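4. Effects on packing staff

The Rorkitz returns room handles 291 bags per shift. Before the trial, two workers opened each bag, removed leftover contents and sorted them by hand. Since September, the Punetti cell has taken the soft bags, and one worker has moved to inspection.
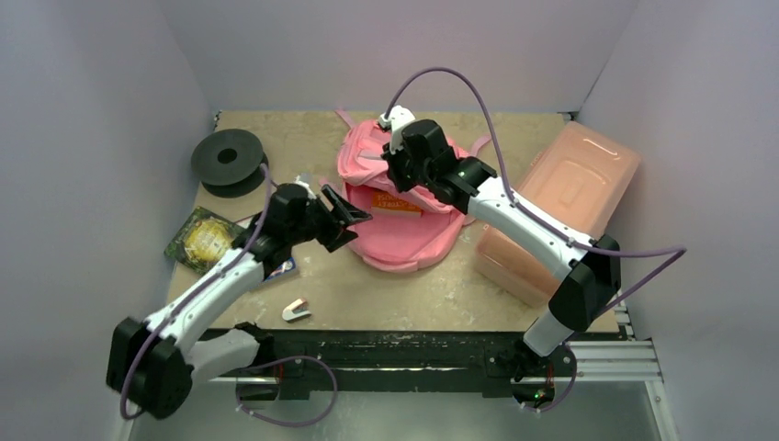 Figure 8. Two-arm cell with an open backpack between the grippers.

The remaining operator reported less bending but more waiting. Stoppages were logged on paper, and each one required a manual restart. Training time was not included in the labor cost.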